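Drusier Street Harvest Supper
Outdoor Food Service and Site Inspection Checklist, with Comments
Issued May 2018 for the October supper

Site: Drusier Street between the Roneck Building and Makori Bakery
Inspector: Marek Sokol
Event contact: Wilma Dalgleish

Entries are marked Satisfactory (S), Correction Required (C) or Not Applicable (N/A). All items marked C must be cleared before tickets go on sale.

Section A. Street and Seating

A1. Fire lane kept open along the full length of the tables. S
Comment: The lane is drawn at 15 feet on the revised plan. Chairs on the north side must not be pulled back past the painted line.

A2. Level footing for tables and serving stations. C
Comment: The brick in front of the Roneck Building, laid in 1833, has settled near the downspout. Move the dessert table to the paved section or provide a leveling platform with a marked edge.

A3. Wheelchair access to seating, restrooms and bar. S

A4. Tents and canopies weighted on all legs. C
Comment: Stakes are not permitted in the street. The plan shows stakes. Please resubmit.

Section B. Kitchen and Food Holding

B1. Handwashing station within reach of each prep area. C
Comment: Two prep areas are shown and one station. A second station is required, with warm running water, soap and paper towels.

B2. Cold foods held at 41 degrees or below. S
Comment: Ilora Catering will bring a refrigerated trailer. The temperature log is to hang on the inside of the trailer door and be filled in hourly.

B3. Hot foods held at 135 degrees or above. S

B4. Source records for produce, eggs and meat. C
Comment: Records were received from 4 of the 6 farms. The egg supplier and the orchard are outstanding.

B5. Allergens listed at the point of service. S
Comment: The sample menu card omits the walnuts in the squash salad. Corrected during the visit.

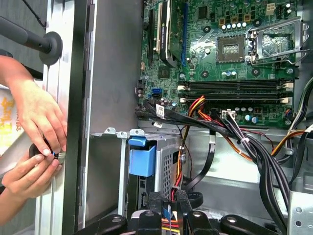
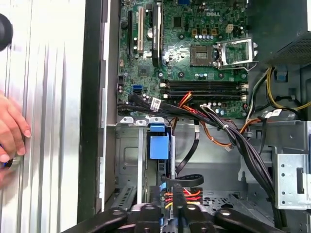

Wilma Dalgleish asked for a note to be entered under B1: the bakery has offered its back sink for the evening, and she would like it counted as the second handwashing station if the side door can be propped open. She added that the orchard's records are promised by the end of the month.

Inspector's response to the note: The bakery sink may be used for filling water containers. It may not serve as the handwashing station for the grill area, as staff would have to cross the guest walkway to reach it. B1 remains C.

Section C. Cooking Equipment and Fuel

C1. Grills set back at least 10 feet from canopies and buildings. S

C2. Propane cylinders upright, secured and away from guests. S
Comment: Spare cylinders are to stay in the locked cage behind the bakery.

C3. Class K extinguisher at the fryer. N/A
Comment: The fryer has been withdrawn from the menu. If it is put back, this item must be inspected again.

C4. Extension cords rated for outdoor use and covered at crossings. C
Comment: One crossing near the bar has no cover on the plan.

Section D. Beverage Service

D1. Temporary permit posted at the bar. C
Comment: Application filed, permit not yet issued.

D2. Bar area bounded, with one entrance. S

D3. Drinking water offered free of charge at both ends of the tables. S

Result: Conditional approval. Items A2, A4, B1, B4, C4 and D1 are to be corrected and a revised plan sent to the inspector. A final walk-through will be held on the afternoon of the supper, after the tables are set and before any food is brought out of the trailer.

Signed: Marek Sokol
Received: Wilma Dalgleish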